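Eight hundred mugs later
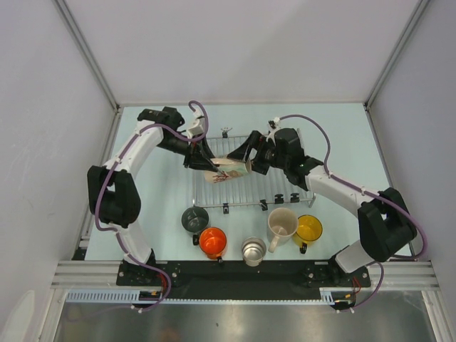
Tridimmont Manipulation Group – Data Collection

My job title says engineer. My job is mugs. Pick one up, pass it to the other gripper, turn it over, set it on the rack, reset, again. The target for the mug task is 4000 demonstrations and we have 800, so I expect to be done by January.

Kane Cartwright wants more variety, so we mix them up: tall ones, a metal cup, a see-through yellow one. The coral mug is my least favorite. Nikau Nepia says a fumbled pass is still data if you label it properly – I have labeled a lot of them properly.

Bowls are next. I asked for sponges.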